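Losside Play Kitchen Set: Product Review
Prepared by the Wuneck Toy and Learning Materials Review Office

Scope of this review

The Losside Play Kitchen Set, catalog number 1002, is distributed by Turkex and sold to preschools, pediatric waiting rooms and families. It combines hard kitchenware with soft play food, a pairing that many early learning programs now prefer to an all-plastic assortment. The office purchased the set at retail price and assessed it over 3 months. No payment or free goods were accepted from the distributor.

The set was judged on four points: range of contents, suitability for shared use, ease of cleaning, and storage. Educational claims printed in the distributor's catalog were not tested.

Contents and first impressions

The contents are well chosen for a single table. A plate, a colander, a toaster oven and a frying pan cover most of the cooking games that children invent without adult direction, and the food is varied enough to support both a breakfast and a fruit stand. Pieces are in believable proportion to one another. The ketchup bottle rests across the large plate with little room to spare, while the strawberries are small enough to be lost under a cushion.

The colors are restrained. Apart from the black frying pan and the silver and black toaster oven, the kitchenware keeps mostly to greens, lavender and light blue, and the strong reds and oranges are left to the food. Reviewers found that this made sorting at the end of a session noticeably quicker. 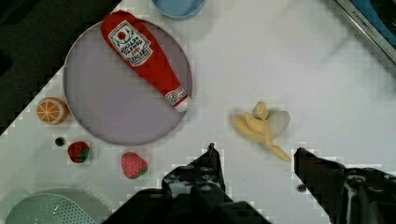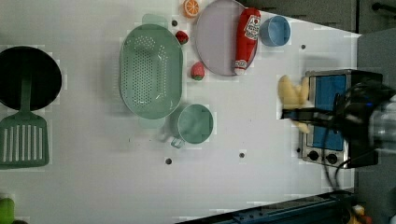
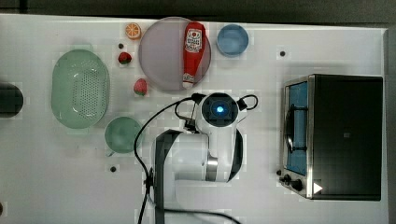
Play food and kitchenware on a white tabletop, with the ketchup bottle on the lavender plate.

Soft food items

The plush food is the strongest part of the set. The ketchup bottle carries a printed label and a white cap, and it was the item most often requested. The two strawberries differ in size and shade, a small decision that proved useful for comparison games. Seams were inspected monthly. One strawberry showed a loose thread at the leaves by the end of the period; all other seams held.

Soft pieces should be surface cleaned only. The instruction leaflet permits a gentle machine wash, but the office does not recommend it for items with printed labels. After one wash, the print on a second ketchup bottle, bought for this purpose, had faded at the edges. Air drying took 24 hours.

Kitchenware

The colander is light and has a handle at each end, so that two children can carry it together. The slotted spatula is long for a child under 4 and is better introduced later. The round plate slides easily on a smooth table, and programs with hard tabletops may wish to place a cloth beneath it.

The toaster oven is the largest piece and the one with the most to operate. Its control knobs turned smoothly throughout the review. The door handle is simple to grip, although small fingers should be watched when the door is closing.

Storage and replacement

The set arrives in a thin carton that is not intended for daily use, and a lidded bin must be purchased separately. The Charvát stacking bin, in the medium size, held everything except the toaster oven. Turkex sells replacement food items singly – a welcome policy – but kitchenware is replaced only as a full group. A program that loses its spatula must therefore pay for a colander and a frying pan it already owns. The office has asked the distributor to reconsider this arrangement.

Rating

Range of contents: very good
Suitability for shared use: good
Ease of cleaning: fair
Storage: poor

The set is recommended for supervised group play, with the reservations stated on washing and storage. Programs that require machine-washable materials should choose a set with hard food items. The rating will be reviewed if Turkex revises the care leaflet or offers kitchenware pieces individually.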